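Looking after a marble worktop

Marble is calcium carbonate, and calcium carbonate reacts with acid. Most of the advice below follows from that. If you have just moved into a house with marble in the kitchen, read the parts on daily cleaning and etching first and leave the rest until you need it.

Check what you have

A lot of worktops sold as marble are quartz composite with a printed or poured vein. The care is different, so find out before you buy any products. Look at the underside where the slab overhangs, or inside the sink cut-out. Natural stone is usually rougher there, and the veins carry on through the thickness. If you can find an offcut, put a drop of vinegar on it. Marble will fizz slightly and go dull. Never do this on the worktop itself.

Find out as well whether the finish is polished or honed. Polished marble reflects the window. Honed marble has a flat, soft look and feels a little like eggshell. Honed stone hides etching much better but takes up oil faster.

Daily cleaning

Warm water and a well-wrung cloth are enough on most days. Once the washing-up is done, use a small squirt of mild washing-up liquid in a bowl of clean water, wipe the whole surface, then go over it with a second cloth and plain water. Dry it with a tea towel. Soap left to dry builds up as a grey film, and people then scrub at the film and scratch the polish.

For a spray, put 600 ml of cooled boiled water in a bottle with half a teaspoon of washing-up liquid. Label the bottle. It keeps a couple of weeks. In hard-water areas the boiling helps a little, but drying the surface helps more.

Do not use any of these on marble:

Vinegar, lemon juice or anything described as a descaler
Bathroom sprays and limescale removers
Cream cleaners with grit in them
Scouring pads, including the green side of a sponge
Neat bleach

Antibacterial wipes vary. Some contain citric acid, so read the back of the packet.

Etching

An etch is a dull mark where acid has eaten the polish. It isn't a stain, and no amount of cleaning will lift it. To tell the two apart, look along the surface towards the light. A stain is darker than the stone around it and just as shiny. An etch is dull and often paler, usually ring-shaped or in the outline of a splash.

The common causes in a kitchen are lemon, wine, tomato, fizzy drinks, yoghurt and salad dressing. Ketchup is worse than it looks. Blot a spill at once, because wiping spreads it, then rinse and dry.

Light etches on polished marble can be improved at home with marble polishing powder, which is sold by tile shops and stone merchants. Wet the mark, sprinkle on the powder and rub in small circles with a damp felt pad for a few minutes. Rinse and look. Two or three goes may be needed. Do a patch behind the kettle first, as a freshly polished spot can come up brighter than the rest of the top.

Deep etches, which you can feel with a fingernail, need a professional with diamond pads. Eilidh Urquhart, who had hers done in November, paid 300 pounds for the run by the hob and was without that side of the kitchen for a day. Ask whether the price covers sealing afterwards. Hers did not.
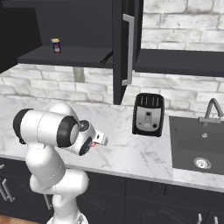 White marble countertop.

Stains and how to draw them out

Stains go down into the stone, so they have to be drawn back up. The usual way is a poultice: an absorbent powder mixed with a liquid, spread over the mark and left to dry.

For oil and butter, mix bicarbonate of soda with water to a paste as thick as peanut butter. Spread it over the stain and a little beyond the edges, about as thick as a pound coin laid on top of another. Cover with cling film and tape down the sides. Leave it for a day, take off the film, and let the paste dry out completely before you lift it with a plastic scraper. Rinse and dry. Old oil stains often need the whole thing repeated three or four times, and the mark may look darker than before while the stone is still damp.

For tea, coffee and fruit, use hydrogen peroxide from the chemist instead of water. Wear gloves. It can lighten dark marble, so keep this one for white and pale stone.

Rust marks from tins and cast iron are hard to shift. Most household rust removers are acidic and will leave you with an etch as well. Carmela Pellegrini tried one under a treacle tin and now keeps the bread bin there. A stone merchant can sell you a neutral rust poultice, which is slow and smells of bad eggs, so open a window.

Sealing

Sealer soaks into the stone and slows down stains. It does nothing against etching, whatever the tin seems to suggest.

To see whether you need it, put a teaspoon of water on the worktop and leave it for 15 minutes. Wipe it up. If the stone underneath has darkened, it is time to seal. Test near the sink and near the hob, as those areas wear first.

Choose an impregnating sealer that is marked safe for food preparation areas. Then:

Clean the top and leave it overnight to dry.
Mask the hob, taps and any painted woodwork.
Wipe the sealer on with a lint-free cloth, working in sections the length of your arm.
Leave it for the time on the tin, normally 5 to 10 minutes.
Buff off everything that has not soaked in.

The last step is where it goes wrong. Sealer left on the surface dries to a smeary haze. If that happens, wet the haze with a bit more sealer and buff it off straight away with a dry cloth.

Start early in the evening and keep the surface dry until the next day. Have a plan for breakfast.

Heat and knocks

Marble will put up with a warm plate but not with a roasting tin straight from the oven. A sudden change in temperature can crack it, particularly at the narrow strips in front of and behind the sink. Keep a trivet by the hob where you can reach it with your hands full.

Don't stand or kneel on the worktop to reach the top cupboards. Those same narrow strips have the least support. Slow cookers and air fryers are better on a wooden board.

Chips on the front edge usually come from pans. Small ones can be filled with a clear or tinted epoxy kit. Clean the chip with a cotton bud and a little acetone, fill slightly proud, let it cure fully, then take it back level with a new razor blade held flat. If you still have the piece that came off, keep it in an envelope and glue it back instead.

Boards, trays and habits

A tray under the oil bottle, vinegar and soy sauce saves more trouble than any product. Choose one with a lip and felt feet. Do the same for hand soap by the tap.

Always cut on a board. The knife will mark the stone, and the stone will blunt the knife. Put a damp cloth under the board so it does not slide.

Pastry can be rolled directly on clean marble, which stays cool and needs less flour. Wipe butter off as soon as you have finished. Afshin Kazemi rolls his on a separate slab, 34 cm wide, which he bought as an offcut, and it goes in the fridge beforehand on warm days.

Coasters for drinks, including water. A wet glass left overnight will leave a ring in hard-water areas. If it has already happened, try a plastic scraper held almost flat, with plenty of water, before anything stronger.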